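Jaunzems Practice Rooms: a season with the simulator

Our robotics club bought the Jaunzems package after the Cumgate qualifier, where our real arm spent most of its match trying to pick up the referee's clipboard. A simulated arm, the thinking went, can't hurt anyone and doesn't eat fuses. The school license cost us 122 dollars. I've spent more on worse things, several of them sold by Lusermont.

Setup took one meeting, and 17 students were driving the same virtual gripper by Thursday. Most of them drove it straight at the ceiling. The wrist view is the default, which means you see the room the way the hand does, and the hand has no manners about where it looks. 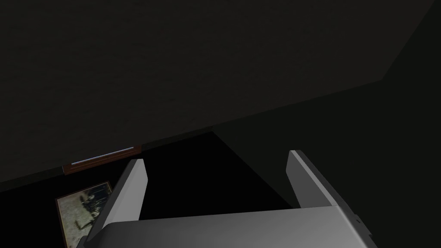 Wrist view, gripper open. The brown strip with the silver bar is up and to the left.

I like the rooms. Somebody at Jaunzems put art near the floor and then turned the lights down so low you'd think they were paying the electric bill. My students adore this. I would like a brightness slider, and I've looked in all the menus, including the ones in the wrong language.

Steering is good. The fingers open and close on one key, the arm doesn't lag on our elderly laptops, and the undo button is worth half the price by itself. What you don't get is much help knowing which way is up. New drivers tilt the wrist, lose the floor, and spend the rest of their turn on a tour of the architecture. 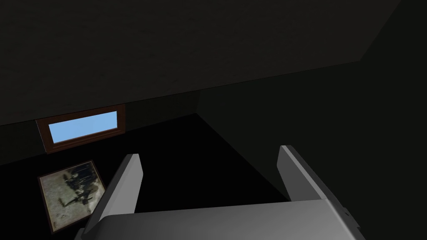
Blue window, dark corner, nothing in the fingers.

Then there's the rail exercise, which we ran more than anything else in the package. You bring the open fingers up to a gray bar, line them up, and try to stop before you ram it. Simple enough to explain to a sixth grader. The purple is a bit much, but after all that charcoal I was glad to see a color. 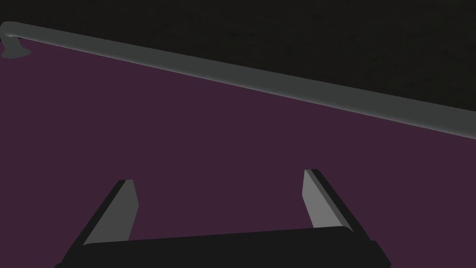 Depth is the hard part. With flat shading and one view, the kids have to judge distance from how thick things look, and they get better at it faster than I did. The scoring is less lovable. A run gets a number with no explanation. Our best was 3962, and we still don't know out of what. The manual, all 52 pages of it, says "higher is better."

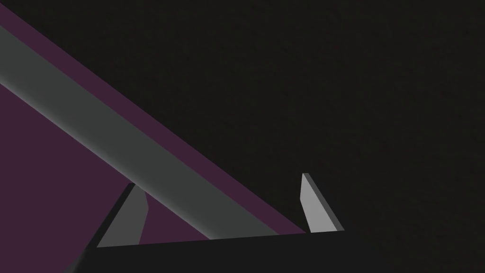
Left fingertip close in under the bar, right one out over the dark.

Compared with Resik, which we used last year, this is plainer and far less likely to crash in the middle of a demo. Resik has nicer lighting and a replay mode I miss badly. If your team writes its own code, look closely at the script editor before paying, as it forgets your indentation every time you save.

Four stars. It would be five with a lamp. We're renewing in March, and the real arm is staying in its box until someone can hit that rail task three times in a row.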